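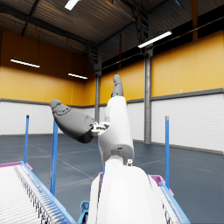

One finger up.

The Last Bus to Hiscombe

On the morning I left Plamano, my aunt packed two boiled yams in a cloth and put them on top of my clothes, where I had already put my shoes. I took them out. She put them back. We did this without speaking, and then the driver blew his horn and the yams went with me.

I was 29 years old and I had never slept in another town for more than a week. Asabe Nwosu, who had the bed next to mine since we were girls, walked with me to the road. She was wearing my green sweater. I wanted to say that she could keep it, but she knew this already, and I was afraid of how my voice would sound.

"Write to me what the mornings are like," she said.

"They will be cold."

"I know they will be cold. Write to me the rest."

So in Hiscombe I tried. My room was above a shop called Rondeo, which sold curtains, and in the morning the owner pulled up the metal door with a noise like a train. After the noise came the smell of bread from the other side of the street. Then a man with a brown dog walked past, always speaking to the dog in a serious way, as one speaks to a lawyer. I wrote all this in June, on thin blue paper, and when I read it again it seemed to me a letter from a person who is happy. I did not know if I was this person.

I counted the money in my tin on the same night. There were 818 in it, and the rent was 100 every week. I counted once more and closed the tin.

At work I sat beside Olanrewaju Ugwu, who had come to this country long before me. He ate his lunch at his desk and gave me half of his orange every day, until I stopped saying no. One afternoon I asked him when it had stopped to feel strange.

He cleaned his fingers one by one with a paper napkin.

"I went back to Bashir for my brother's wedding," he said. "I could not find the post office. They had moved it. I stood in front of a shoe shop with my letter in my hand, and I was angry with everybody in the street."

"And after that?"

"After that I bought shoes."

He laughed, and I laughed also, but on the way home I thought about the road in Plamano, and the mango tree where the bus turns, and I tried to put every house in its right order. I could do it as far as the church. After the church there was a blue gate, or the blue gate came first.

I wrote to Asabe and asked her. Her answer came after two weeks, with a button from the green sweater in the envelope. "The gate is before the church," she wrote. "They have painted it white."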